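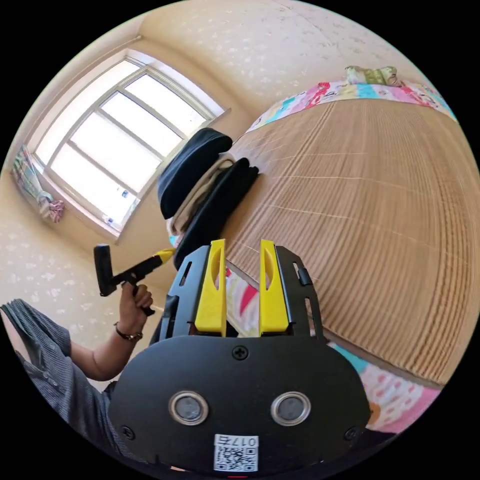 Can a woven bamboo mat stay on the bed through the winter? It can, as long as there is something padded under it and it gets lifted and aired every couple of weeks.

December 22, 2025. Bedroom, bamboo mat and quilts.

The mat is still on the bed and will stay there for now. Elfriede Rothe wanted it rolled up in October with the other summer things, but the cupboard at Irnville has no dry shelf long enough, and a mat stored on end takes a bend that is hard to get out. Left flat on the bed it keeps its shape. The printed quilt stays underneath, with its edge showing, and takes up most of the draft from below.

Went over the surface by hand, with the strips and then across them. Most of it is smooth. There are a few raised fibers where people sit to put their socks on. Clipped those close and sanded with 400 paper, then a few light passes with 1000. Only along the strip, never across. The 1000 leaves it slick enough that a cotton sleeve doesn't catch, so I stopped there. The coarser paper from Savwood is no good for this, it fuzzes the edges.

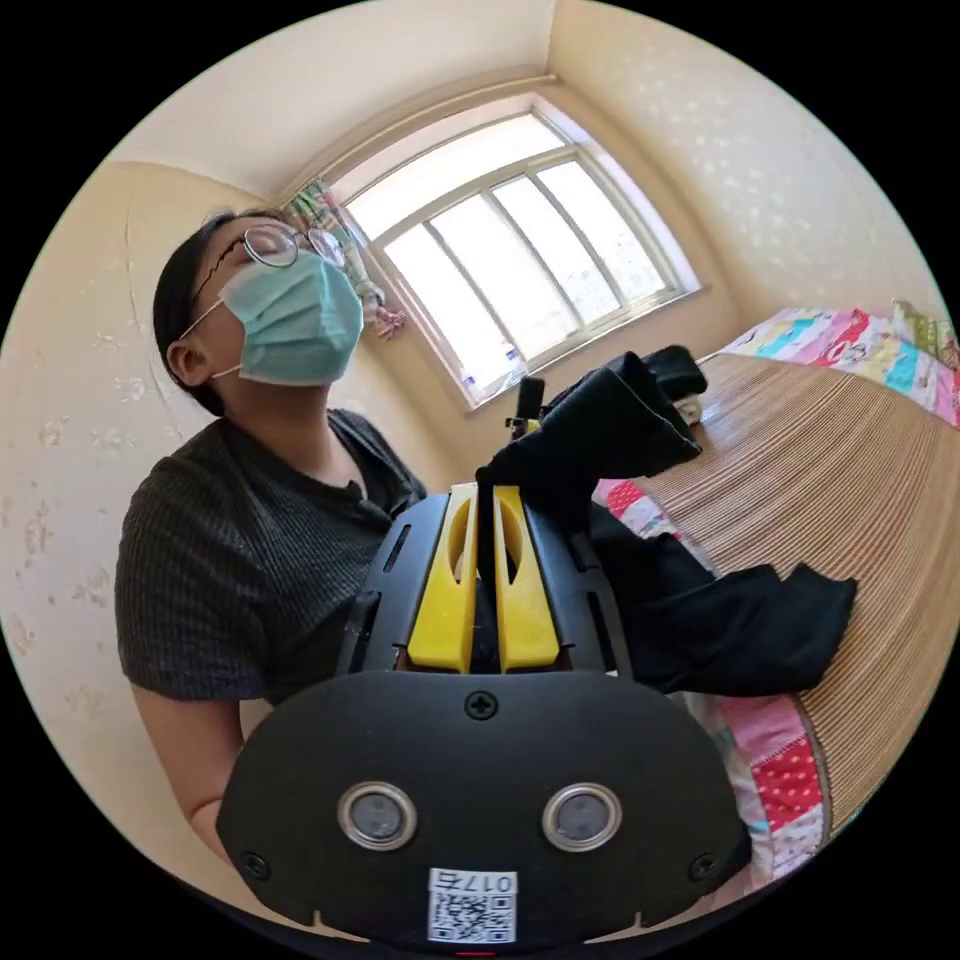

Wear a mask for the sanding, even for a small patch. The dust is very fine and it stays up a long time in a small bedroom. Open the window before starting and leave it open for a while afterwards. Wipe down the sill last. The dust settles there more than anywhere else -- I had to do it twice.

For cleaning: cloth wrung out hard in plain water, again along the strips. Soap leaves a film that turns sticky in warm weather. Used 85 ml of water for the whole mat and that was plenty. If the cloth leaves a wet streak, it is too wet. The back needs the same treatment but gets forgotten, mine included.

The quilt weighs in at 448 g per square meter on the Gremine scale, cover and filling together. Heavier than I had written down last time. Either the first swatch was a thin part or I misread it, and I'll cut no more swatches to find out.

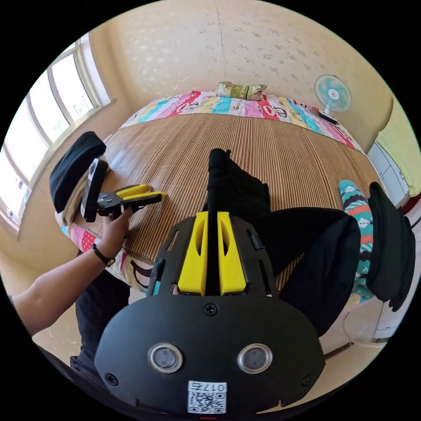 Pliers are fine for pulling a stubborn splinter, but lay a folded towel down first and don't rest the jaws on the strips. A pinched strip splits along its length within a week or so. Tweezers do for anything that stands up far enough to get hold of.

To do:
-- pillow covers, wash separately from the quilts until we know the green doesn't run
-- ask Engelhardt whether they still sell the cloth edging by the meter
-- check the underside of the mat near the wall for damp
-- lift and air again after New Year, sooner if the room smells closed up

Irnville workshop notebook | Contact: Elfriede Rothe | Back to top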